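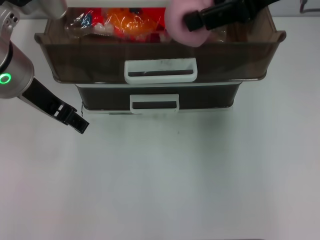
Mukdale Catalog: what it does and what it doesn't

Every vendor in big data promises to "make sense of your data lake." Mukdale, the metadata catalog from Rollen, makes the same promise, so read the list below before you ask for a quote.

Mukdale scans file stores and databases, records what it finds, and lets people search the records. It reads 131 file types. Plenty of those are old versions of the same format, so check that yours are on the list.

Editions
Noh: up to 3 connected sources, 2 admin accounts
Cistska: no limit on sources, nightly scans, access rules by team

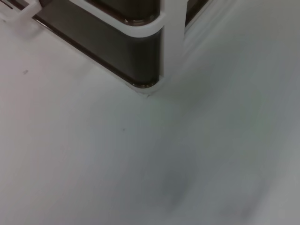
Automatic tagging is the feature Rollen pushes hardest, and it deserves the most doubt. It works from column names and a sample of rows, so a field called "misc_2" gets a guess. Scanned paper is worse. A photo of a dark, round-cornered thing standing on a pale surface may come back tagged "object," and good luck searching for that. Plan on a person checking tags for the first few months.

"We turned auto-tagging off in November and kept the search," says Myung-ja Cheon, a data manager on the Cistska edition. "The search is fine."

Not included: data cleaning, backup, or any fix for duplicate records. Mukdale will show you the duplicates. Removing them is your job.

Page updated 4 August 2026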